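Subject: Re: [Henmont-gardeners] moving the photo archive, and what do we do about the seed records?
Date: Tuesday, February 11, 2025

Hi all,

Been meaning to get to this since the weekend, sorry, the tomatoes had other ideas.
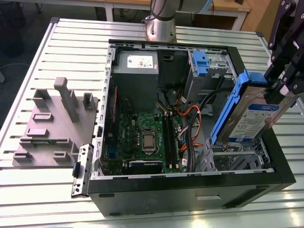

On the question of where the records should live, Umali wrote:

> I don't mind where the photos end up as long as I can find them. What
> worries me more is the seed records. Half of them are in the old
> spreadsheet, half are on the paper cards in the shed, and the two don't
> agree on what we've been calling the purple climbing bean. If we copy
> the lot across as it is, we'll just have the same muddle in a new
> spot. Can we please sort out the names first? And does anyone else
> think 15 entries for "unknown pumpkin" is a bit much?

Yes! Names first, I'm completely with you. I had a go at the bean on Sunday night with a cup of tea and the card box on my lap, and as far as I can work out we've got one bean under three names. It came to us as Gonine Purple, then somebody wrote "Gonine Climber" on a jar, and then it got shortened to plain "Gonine" on the envelopes we gave out at the Brastis swap. All the sowing notes match (late, after the soil's warmed up, hates the bed by the water tank) and so does the seed colour, that nice tan with the dark eye. I'd like to call it Gonine Purple everywhere and put the other two names in the notes column so people with old envelopes can still find it. Anyone object? Speak up if you do, I'm not precious about it.

The pumpkins are a harder one. I reckon at least a few of them are crosses that came up in the compost and got kept out of kindness. I've done it myself — there was that lovely grey one a few summers back that tasted like wet cardboard, and I saved the seed anyway because it looked so good on the fence. My vote would be to keep anything that has a note about flavour or how well it stored, and let the rest go. They can go in the chook bucket, seeds and all. If you've got a soft spot for a particular unknown pumpkin, now's the time to give it a name.

A few other bits while I'm at it.

The spreadsheet has 126 lines in it but a fair number have no year. I don't think we should guess. If there's no year on the card and none on the packet, I'd leave the column blank and put that one near the top of the list for a germination test. Damp paper towel, zip bag, top of the fridge, you all know the drill. I can take the lettuces and the brassicas, as they're quick and I've got the room. Would somebody with a warmer kitchen like to do the capsicums and eggplants? Mine sulked for weeks last time and I gave up on them, and then they came up in the bin.

Photos. There are 800 of them in the folder and an awful lot are the same sunflower. I'd like us to keep the ones that show something useful: a pod at picking stage, a leaf with rust on it, the whole plant next to a stake so you can judge the height. Pretty ones are welcome too, of course, but maybe not the entire burst from open day. If you're renaming any, put the variety first and the year second, so they sort next to each other. "IMG" and a string of digits tells us nothing when we're standing in the shed in February trying to remember what the Brastis lettuce looked like before it bolted.

Envelopes — I've got 200 of the small brown ones left over from the swap, which should see us through autumn. They're on the shelf above the potting bench, in the biscuit tin with the dented lid. Please write on them BEFORE you fill them, pencil not pen, the pen fades to nothing by spring and then we're back to unknown pumpkin.

And the paper cards. I know there's been talk of chucking them once everything is typed up, and I'd really rather we didn't. There are things on the backs that never made it into a column, like which row flooded, or that the Henmont broad beans did better after the garlic than after the spuds. I'll give them a home if the shed's too damp. They fit under my spare bed, next to the preserving jars.

I'm planning to be down at the beds early on Saturday to pick the last of the zucchini (please, please take some) and I'll bring the card box with me if it's not raining. We could go through the beans and peas in an hour or so and leave the pumpkins for a day when everybody's feeling ruthless.

Oh, and whoever borrowed the good sieve, the fine one with the blue handle, could it come home before we start on the lettuce seed? The other one lets half the chaff through.

Cheers from bed 7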